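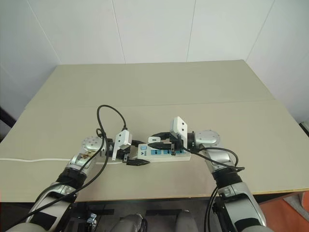 Bicycle Mechanic, Wheels and Hubs (full time)

Cundix, Sotelo works

Ref. 712

The post covers wheel building and hub service for the Risirari range of commuter and touring bikes. Duties:

Lacing, tensioning and truing to the Gerneter build sheet
Bearing replacement and freehub service
Brake rotor alignment
Logging spoke tension readings for each wheel

Applicants need at least three years of workshop experience and must be able to read a tension chart. Frame alignment skills are useful but not required. Shifts start at 8 am. Tool allowance of £100 on completing probation.

Send a CV and covering letter, quoting the reference, to the Sotelo works office by the end of August.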